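Washing Less, and What Changed

In July our water bill came to 71 dollars, up from 47 the month before. Nothing was leaking. I checked the toilets with food coloring and looked under both sinks. What had changed was the laundry. It had been hot, everyone was changing clothes twice a day, and I was running the washer most evenings.

I decided to try washing less for the rest of the summer and see what happened. I did not buy anything for it. We have an older Waltex top loader that uses the same amount of water no matter what the dial says, so small loads are a waste in that machine. The first rule was that it only runs full.

Underwear, socks and gym clothes still go straight in the hamper. Towels get used for 3 days and then washed. T-shirts depend on the day. Sweaters and jackets hardly ever need it, and I had been washing them out of habit.

The hard part was where to put clothes that have been worn but are not dirty. They don't belong back in the drawer and they don't belong in the hamper. For years ours went on the bedroom chair. I put a row of hooks behind the door, and that took care of most of it. The chair still collects a few things by the end of the week.

I also changed detergent. We had been using Aria, the one in the purple bottle, and filling the cap to the top line. The back label says the bottom line is enough for a normal load. I had never read it. A bottle now lasts up to 6 weeks. The towels feel less stiff, which I think was leftover soap.

Drying is mostly on the line now. The dryer still gets used for sheets when it rains. Line-dried shirts need a good shake before they go up or they dry with creases, and dark colors should be hung inside out so the sun doesn't get to them.

Jeans were the thing I got asked about most when I mentioned this to family. I wash mine when they smell or when something gets spilled on them. Cold water, inside out, zipper closed, no dryer. Small spots come off with a damp cloth and a little dish soap.

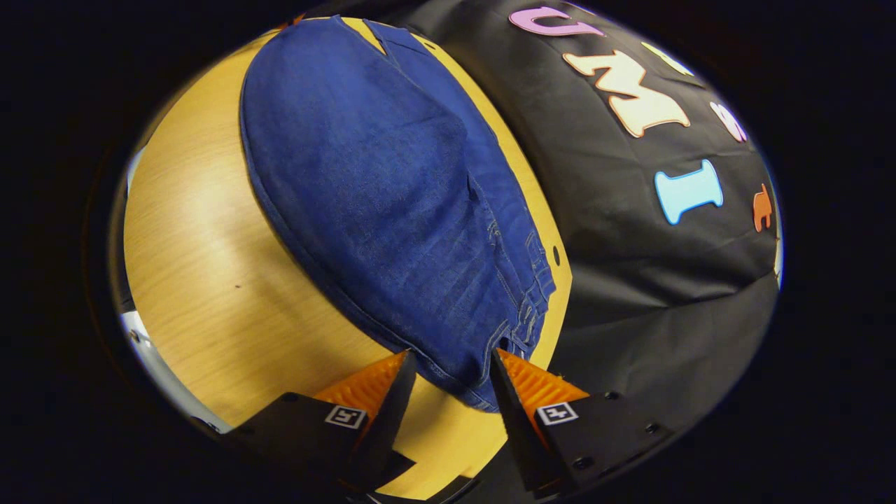

The August bill was back down close to where it had been in June. I plan to keep going through the winter, when drying will be slower and I'll probably need a rack for the hallway.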